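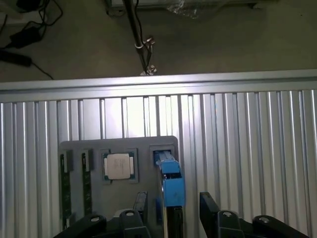
Notes for the parts-sorting talk, Clyde Holloway
11 shares · 5 comments

Start slow. They've just had lunch.

Ask who keeps spare memory in a kitchen drawer. Wait. Hands go up later than you'd think, and usually with a spouse pointing.

My case for the molded tray. A memory module gets a narrow slot and stands on end. The CPU gets its square recess. Everything has an address, like a small dull town. You can see a gap from across the room, and a gap means somebody has borrowed something.

Tell the Batlow story. 20 processors in one sandwich bag, labeled "good ones." (Pause. Let the hardware people suffer.)

Handling: edges only. Thumbprints on the gold are a signature, and I do check.

Standing the tray upright – fine for looking, if the slots grip. Before you try it over concrete, try it over a towel. Skip the Delacroix story if Priya is in the room.

Last bit: put the part back before you answer the phone. Then questions, then give the borrowed clicker back to Tristico.

Comments

Priya Whitfield: I was in the room. You told it.

benchmonkey1501: Do the trays stack, or is that a September talk?

Clyde Holloway: Mine stack. Lids first, though.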